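Search the manual

Cavell Handheld Capture Kit: Set-up and Operator Guide
Reading time: 5 min

Section 3. Preparing the operator and starting a session

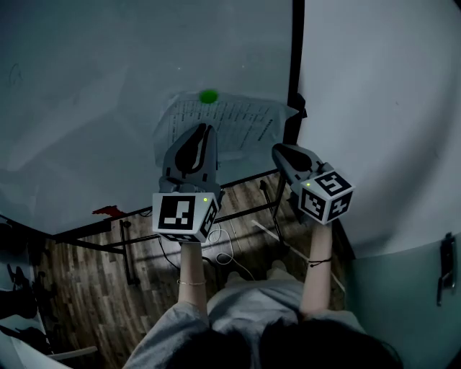 3.1 Before you start

Read Section 2 (Mounting and cables) first. The steps below assume that both grippers are charged, the head camera is fitted, and the station has an entry in Zellgate.

Each gripper carries a marker block with square tags on its faces. The tracking software uses the tags to work out where the gripper is and which way it points. A session in which the tags are often hidden will be rejected at review.

3.2 Start-up check

1. Put on the head camera. Tighten the rear strap until the camera does not shift when you nod.
2. Pick up one gripper in each hand. The block marked L goes in the left hand.
3. Hold both grippers out in front of you at chest height, claws up.
4. Look at the indicator light on each block. Steady green means the block is linked. If either light is off or amber, go to 3.5.
5. Raise both grippers toward the wall and hold still until the tone sounds.
6. Tilt the right gripper forward, then back. Repeat with the left.
7. Close and open each claw fully, 3 times. This sets the zero point for finger travel.
8. Wait for "Ready" on the station screen.

Note: The fisheye lens bends straight edges near the border of the view. This is corrected in processing. Do not adjust the lens to remove it.

CAUTION: Keep sleeves clear of the marker blocks. Push long sleeves up the forearm before step 2. Loose cuffs can slide over the lower tags during a reach.

CAUTION: Cables on the floor are a trip hazard. Check where they lie before stepping back from the station.

3.3 Recording an example

1. Read the task line on the station screen.
2. Return both grippers to the start pose.
3. Press the foot switch once. Recording begins after the second tone.
4. Do the task at normal working speed. Do not pause to correct your grip unless the task line allows it.
5. Return to the start pose and press the foot switch again.
6. Mark the take Keep or Discard. A dropped part is a Discard unless the task is a recovery task.

A standard Sananmont task set has 205 takes. Operators may split a set across shifts, but the start-up check must be repeated after every break and every change of operator.

3.4 Accepted takes

A set closes when at least 182 takes are marked Keep and have passed the tag visibility check. Takes that fail the check are returned to the queue overnight. Questions about returned takes go to Napaporn Yimyam. Changes to task lines go to Vichien Ratanaporn and are loaded on Tuesday.

3.5 Faults

Light off: hold the side button for 5 seconds. If the light stays off, reseat the cable and try again.
Light amber: link lost. Move closer to the station and repeat 3.2 from step 3.
Left and right swapped on screen: end the session, exchange the grippers, and restart.
Claw reads open when closed: repeat 3.2, step 7.

Log any fault that comes back after a restart.

Next: Section 4. Uploading and review

We use cookies to remember your place in this manual. Accept | Settings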